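Chapter 5
The Browning of Food

What you will learn in this chapter
Why bread crust, roasted coffee and fried onions share a family of smells
How temperature, water and acidity change the speed of browning
The difference between the Maillard reaction and caramelization
How to plan a simple browning test and write down the results

Before you start
You should already know the words protein, sugar and amino acid from Chapter 2. If you are not sure about them, read again the first section of that chapter. It is short.

In the small town of Orken, where I taught for many years, the bakery opened at six in the morning. My students passed it on their way to school, and most of them could say from the corner of the street if the first loaves were out of the oven. Raw dough has a weak smell, a little sour. Baked bread can be recognized by a person who is half asleep. The flour, the water, the salt and the yeast are the same in both cases, so something new must be formed by the heat. In this chapter we study what it is. 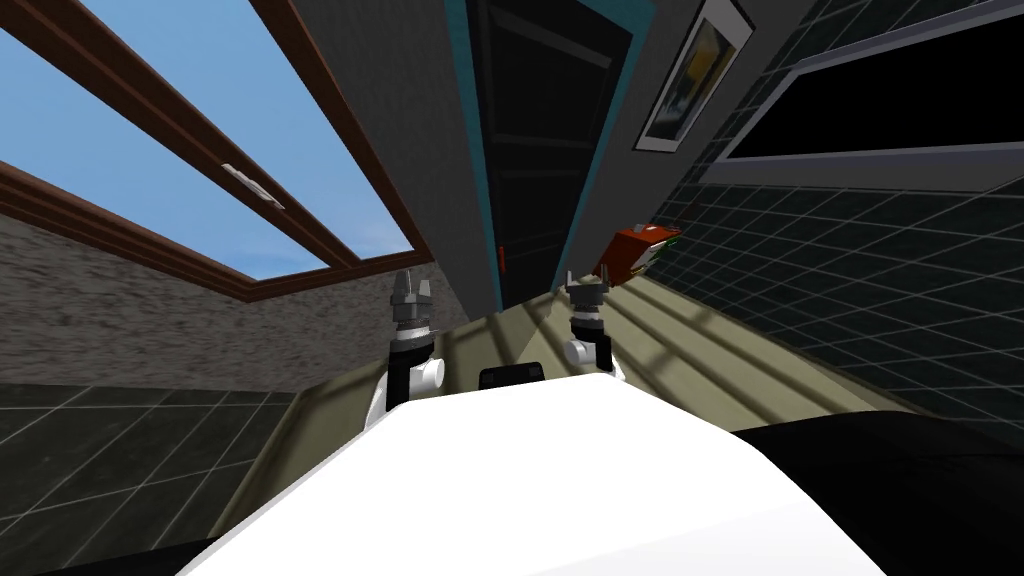
5.1 Two kinds of browning

When a cook says that food "browns," she can mean more than one thing. In chemistry we must be more exact.

The first kind is the Maillard reaction. It takes place between an amino acid and a certain type of sugar, called a reducing sugar. Glucose is a reducing sugar, and lactose, the sugar of milk, is also one. Ordinary table sugar is not, but it can break into smaller sugars which are. The reaction goes forward in many steps, and its products react again with each other. At the end we have brown pigments, called melanoidins, and a large number of small molecules with strong smells.

The second kind is caramelization. It needs only sugar and heat, with no amino acid. It usually asks for a higher temperature, and the taste it gives is sweet at first and later bitter.

In a real kitchen both kinds often happen together. An onion in a pan contains sugars and also amino acids, and it is not possible to separate the two reactions by looking at the color.

There is also a third kind, which does not need heat at all. A cut apple turns brown on the plate because of an enzyme. We leave this one for Chapter 6.

5.2 Why water matters

Put a piece of potato in boiling water and it stays pale. Put the same piece in hot oil and its surface becomes golden. At normal pressure, water boils at 100 degrees Celsius, and as long as the surface of the food is wet, it stays near this temperature. The Maillard reaction is slow there. When the surface has dried, it can become much hotter, and the color comes quickly.

Many recipes tell you to dry the meat with paper before frying. Now you can explain this advice to your family — they may not thank you for it.

5.3 Keeping a kitchen record

Inès Delaunay, who wrote the exercises for this book, began her own notebook in December with one tray of onions. She recorded the mass of the raw onions, 680 grams, and the time in the oven, 90 minutes. She also wrote a few lines about the kitchen itself, for example the kind of walls and the position of the window. Color is judged by eye, and the same onion can look darker in a room with dark walls than beside a bright window. Always compare your samples in the same place.

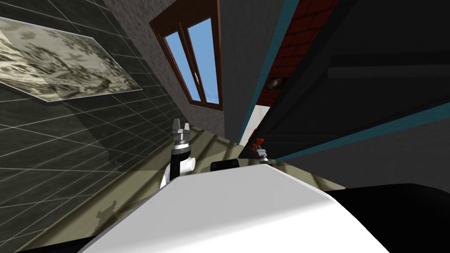

Figure 5.1 Dark wall tiles and a window in one room. Judge all samples under the same light.

Words to know
Reducing sugar: a sugar that can react with an amino acid in the Maillard reaction.
Melanoidins: the brown pigments formed in the last steps of the reaction.
Caramelization: the browning of sugar by heat alone.

Check your understanding
Explain why a loaf of bread is brown outside and pale inside.
A baker brushes milk on her rolls before baking. Which two substances in the milk help the color?
Find three foods in your home that were browned by heat — write which kind of browning you think is the more important in each.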